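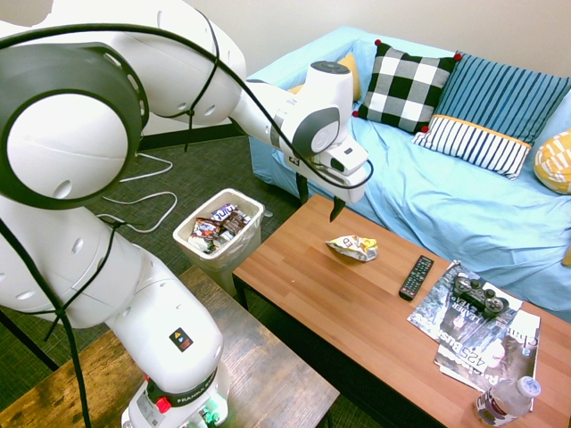

Home Notebook Shop Log Parts Links

Projects > Keditar > Diary

What is Keditar supposed to do when it's done? Clear the coffee table on its own, trash in the basket and the remote left alone.

10/18/23

Big night! I rewrote the grasp planner and got the arm through 12 picks with only 2 faults, both at the wrist. Wrappers are so much harder than blocks (they squish, they slide, they shine) and I love it. Dropped the closing speed to 4 and the log is up to 1167 lines, most of it me swearing at the hand-eye calibration.
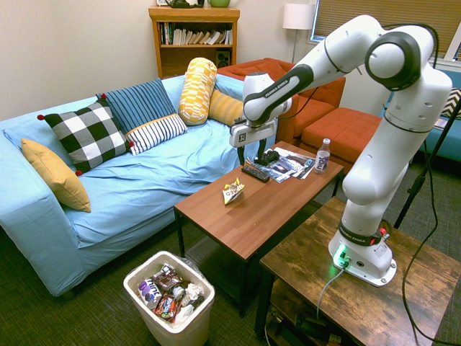

Karthik Weerasinghe wrote back that I should quit tuning speed and fix the approach angle first, come in flatter and let the fingers slide under the edge. I think he's right, darn it. Trying that tomorrow, then on to the magazines, which I'd like working by January.

Contact | Copyright Serkeck Notebook | Back to top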